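Home Forums Transit & Getting Around Members Log in
Search this forum Search Advanced search

Garg station or Firnden station for a first stay without a car?

Posted by Vandana Rathore, 10th October

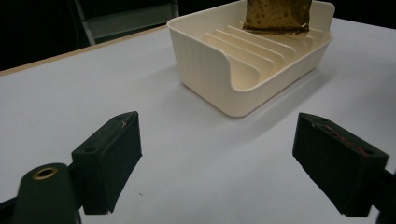

My sister and I are coming over in November and we can't agree on which station to stay near, so I'm hoping you kind people can settle it before we fall out. We'll be using the Piltton line nearly every day, and everything I read says to stay by Garg if you want life going on outside the door, and by Firnden if you want to sleep. We've been offered a furnished apartment near each one. The Firnden owner has been very sweet and the place has those little household things I always end up buying on the second day of a trip, down to a cream soap dish with raised slats in the bottom so the bar isn't sitting in a puddle (I know, I know, but I have thrown out a lot of mushy soap in my life). The Garg one is plainer and a bit cheaper. What I really want to know is how each station is for getting on and off with suitcases, whether the change at Olia is as long a walk as people say, and whether there's anything to eat near Firnden after dark. My sister's knees aren't what they were, so stairs matter to us more than they used to. Thank you in advance, and sorry for going on!

Neelam Bisht wrote:

Welcome, Vandana! I lived by Firnden for 5 years and I'd send my own mother there, so you can guess which way I'm going to lean. It's a neighborhood station. You come down on the market side and there's a bakery, a pharmacy, a man who fixes shoes, and then streets and streets of people's homes. In the morning you can usually get a seat if you let one train go by. The elevator is at the north end of the platform, so ride in the front car if you're coming from Olia and you'll step off almost beside it.

For food at night, you won't go hungry but you won't be spoiled either. The noodle place on the corner stays open late and the lady there is lovely, though she does close on Mondays, or she did when I was there.

Yogesh Shukla wrote:

I like Firnden too, but I have to disagree with Neelam about it for a first visit. It's a nice place to live and a slow place to be a visitor. Anything you'll want to see is on the other side of Olia, so you'd be making that change twice a day, and it is a long walk. You go up an escalator, along the covered bridge, and then down to the other platforms. With good knees it's nothing. With bad knees and a suitcase at rush hour I wouldn't call it fun.

From Garg you stay on the same train straight through. I know it's noisier. Ask for a room at the back.

Neelam Bisht wrote:

Yogesh, there's an elevator at both ends of the bridge now! You do have to hunt for the one on the Piltton side, it's tucked behind the ticket windows, but it's there and I've used it with a stroller more times than I can remember. I'll give you the rush hour, though. I'd wait until after nine if I were them.

Ravindra Goel wrote:

Hello all. I work near Garg, so a few things from somebody who goes through it every weekday. There are 2 exits and they are not equal. The east exit has the elevator and comes out by the bus stops. The west exit has stairs only, and they're steep, and most of the map apps send you that way because it's shorter on paper. If the apartment is on the west side, come out east anyway and go around by the crossing. It's a longer walk but it's flat.

As for noise, the street right under the station is loud until late, no getting around it. One block back it's a different world. Vandana, do you know which street the Garg place is on?

Vandana Rathore wrote:

Oh, you are all so helpful, I've been reading this out loud over breakfast! Ravindra, it's on the west side, one street back from the main road, next to a school. My sister heard "steep" and has switched to Team Firnden. I was on Team Firnden to begin with, so now of course I'm wondering about Garg.

Gaurav Dixit wrote:

Next to the school is fine, that's a quiet street once the kids have gone home. I'd still take Garg. You can always find a taxi there, and at Firnden in the evening I've stood waiting long enough to give up and walk.

One more thing for either place: buy the stored-value card at the window at Olia and have them load it for you. The machines at the smaller stations can be fussy about bills.

Neelam Bisht wrote:

Agree with Gaurav on the card, and on nothing else, ha! Vandana, if you do go to Firnden, try the bakery early. The sesame rolls are gone by eight.

Vandana Rathore wrote:

Sesame rolls, she says. I've written to the Firnden owner to ask if there are any steps up to the front door, and I'll let you know what I hear.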